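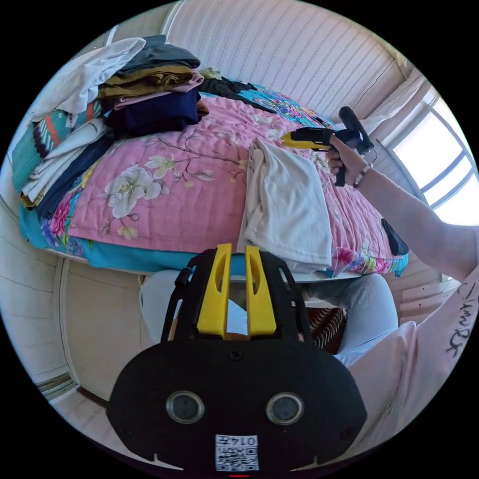 Laundry piled up in stacks on the flowered quilt, turquoise border and all.

FOR IMMEDIATE RELEASE

Nura opens sign-ups for its spring Fold Week, and yes, you can do it from your own bed

Hi, it's me again, the person who writes everything that goes out from Nura (the newsletter, the labels, the sign on the shop door, and now this). I've been told a press release should be short and serious. I'll try for one of those!

Nura is a small home-sorting service based in Brunder. We help people get through their clothes, their linens and that one closet everybody has. In January we ran our very first Fold Week, mostly because it was gray out and we were bored, and 317 households signed up. We had set up places for 200. I spent a whole Thursday answering messages with one hand and eating a sandwich with the other, and I would do it again tomorrow.

So we're doing it again. Fold Week comes back this spring, sign-ups are open now, and it's still free.

How it works is pretty simple. Each evening at 7 p.m. we send out one small job. The first evening is always the bed. You make it, you put everything clean on top of it, and you don't get to sleep until it's folded and gone. People complained about that rule in January (a lot!) and then wrote back to say it was the one they kept. A made bed is the biggest table most of us own. If you have a quilt with a big bright print, even better, your plain shirts show up against it and you stop losing the navy things under the other navy things.

After that we go through the tops, then the heavy stuff, then the towels and cloths, then whatever has been living on the chair. No special boxes and no matching hangers. We do ask you to keep your stacks low, about as high as your hand is long, and to put the thick pieces on the bottom. I used to do it the other way around and spent years picking sweaters up off the floor.

New this time is the room itself. We had so many notes from people who finished the folding and then looked up and thought, well, now what about everything else in here? So the last two evenings are about the bedroom once the clothes are away: curtains, sills, the tops of things, the cords.

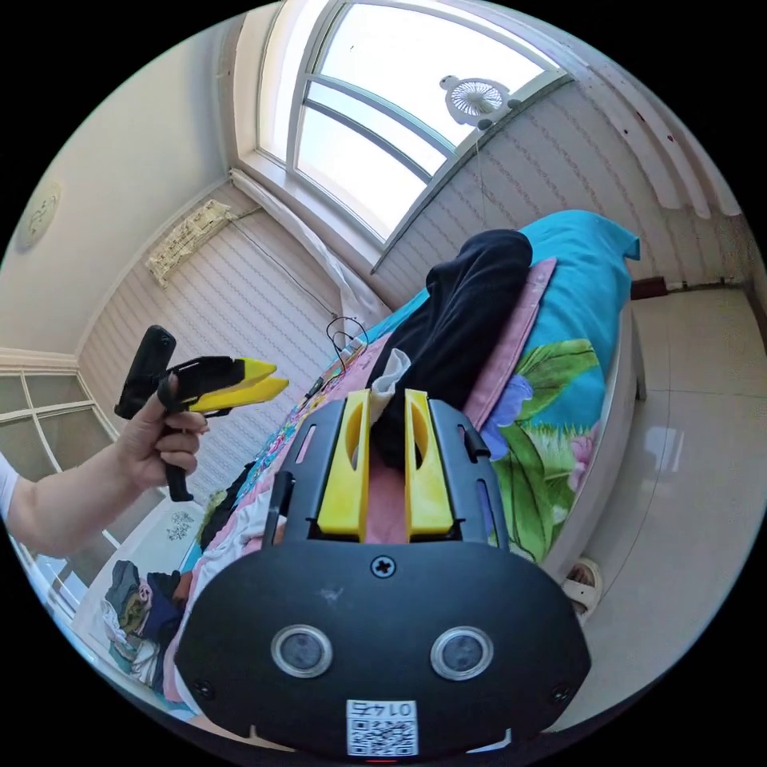
Bedrooms get dusty in places you don't look at from the pillow, and I'm as bad as anyone. My own list for those two evenings starts high and works down, lamp first, then the top of the window, then the curtain. If you've got curved bars across the glass and a little white fan clipped up by the window, with its cord trailing down, give yourself an extra half hour, those curves take patience and a fan grille is a job all by itself. Unplug it first, please. Woven mats and blinds can go last, with a soft brush and no water.

We've also teamed up with Nambiar, the fabric shop two doors down from us, who are putting together mending kits for the week. There are 60 of them, they cost nothing, and they have thread in ordinary colors plus a patch of leftover print. You can pick one up at our counter while they last. I already have mine and I'm not sorry.

For anybody who'd like company, we're holding open folding evenings at Skitari, the tea room on the corner. Bring one bag of clean laundry and clear yourself a spot at the long table. There are 47 seats, counting the wobbly bench, so let us know you're coming. Kids are welcome and so are fitted sheets. I will personally show you how I fold a fitted sheet, and you can decide afterward if you'd call that folding.

Sign-ups are on the Nura website or at the shop in Brunder, any day we're open. You'll get one message to say you're in and then nothing more until the first evening.

Press folks, if you'd like to come sit in on an evening at Skitari or talk about Fold Week, write to the Nura press desk through the contact page. That's me. I'm quickest in the mornings, before the shop opens at ten.

###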